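Paper grocery bags with twisted handles – how do you pack them?
Home Forum > Kitchen and Pantry > Shopping and Storage

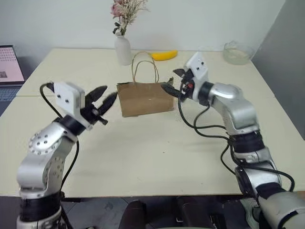
Post 1: the question

marlpit27
Posted November 3, 2018

We switched from plastic to paper a few months ago and I'm still not happy with how I pack them. I mean the plain brown kind with the twisted paper handles. I stand the bag up on the table and load it from the top, and by the time I get home something is crushed or a handle has let go on one side.

Bananas are my main problem. I leave them out until last, so there's always one still lying on the table behind the bag when I think I'm finished. Then I lay it on top and it gets bruised by the handles when I pull them together.

So what order do you pack in, and how much weight do you trust the handles with?

Post 2

tuckerbean
Cans and jars on the bottom, boxes up the sides, soft stuff on top. Same as any bag. I don't put more than six cans in one. The handles will take more but the glue patch inside won't.

Post 3

oldroute453
I stopped using the handles. Fold the top over once and carry it from underneath with an arm around it. I grew up with bags that had no handles and we never dropped one.

Post 4

tuckerbean
That's fine for one bag. I have four bags and a flight of stairs.

Post 5

oldroute453
Then make two trips.

Post 6

pantry_ledge
I bagged groceries at Angelovski for two years. They had us open the bag all the way and press the bottom corners out with a fist before anything went in. If the corners stay folded, the weight sits in the middle and the bottom bows. After that we built walls – cereal, crackers, pasta boxes standing up on the long sides – and the heavy things went between them.

Bananas did not go in the bag if we could help it. We handed them over separately or put them in with the bread.

Post 7

marlpit27
I have never pressed the corners out. Will try that. Bread and bananas in one bag sounds right but I hate using a whole bag for two things.

Post 8

quillfish
I disagree about keeping bananas out. Mine go in standing up along one side, stems down, with a bag of salad next to them. They don't bruise because nothing is on top of them. Laying them flat is what does it.

Post 9

pantry_ledge
Stems down works if nothing slides. In a car, things slide.

Post 10

hollis_932
Depends on the bag too. The ones from Skorklow have a reinforced strip where the handles attach and I reuse each one almost 27 times before it goes to recycling. Yes, I kept a tally on the flap. The thin ones from the farm stand I use once and then they hold newspapers.

A crease along the top edge doesn't matter. A crease running down from where the handle is glued does, and I don't put anything heavy in a bag once it has one.

Post 11

oldroute453
Frozen food is what kills them. The bottom gets damp and that's it.

Post 12

quillfish
Agree with you on that one. Frozen goes in an insulated bag, everything else in paper.

Post 13

marlpit27
Update after today's shopping. Corners pressed out, boxes on the sides, jars in the middle, bananas standing up next to the lettuce. Handles held. One banana has a mark on it but it may have had that at the store. Still not sure about the stems down part.

Post 14

tuckerbean
How many cans?

Post 15

marlpit27
Five.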